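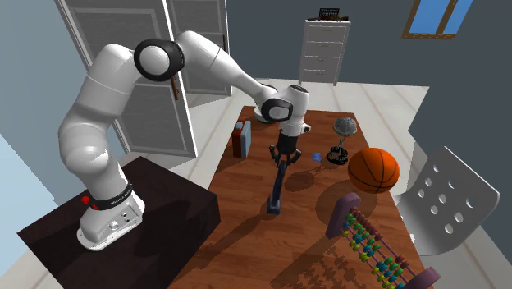
Gruven Street Tenants' Association
Minutes, Oct 3, 2021

12 shares · 5 comments

The meeting opened late, as is traditional. The minutes of the last meeting were approved by those who had read them and by several who had not.

1. Laundry room
The second dryer still takes money and returns damp towels. Grutmont has been called 2 times and has promised a visit "in October," without naming a year. Agreed to tape a sign on it. A motion to make the sign polite failed.

2. Courtyard fund
The fund stands at $1,000. The quote from Gallardo for new paving would use all of it and leave the gate hanging by one hinge. The other plan, $200 for gravel and a new hinge, had more friends. A member objected that gravel gets into shoes. Another said so does the present courtyard. Gravel carried.

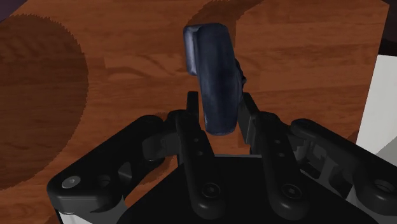 3. Noise
The trombone on the fifth floor was discussed at length. The player was present and offered to stop at 9 p.m. – the room asked for 8, and 8:30 was settled on with poor grace on both sides. Scales only on weekdays. No marches.

4. Name of the building
The owner wishes to rename the building "The Oditari." Asked what it meant, the owner's letter does not say. Members voted to go on calling it "the building." The secretary will write back and thank the owner for the thought.
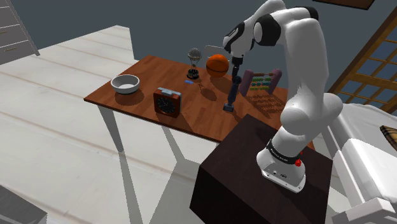 Arm and wooden table.

5. Any other business
The bicycle in the stairwell must go by the end of the month. It has been told this before. The lost gray cat has been found on the roof and would like to stay there.

Meeting closed when the coffee ran out. Next meeting after the gravel comes.

Share this · 2 likes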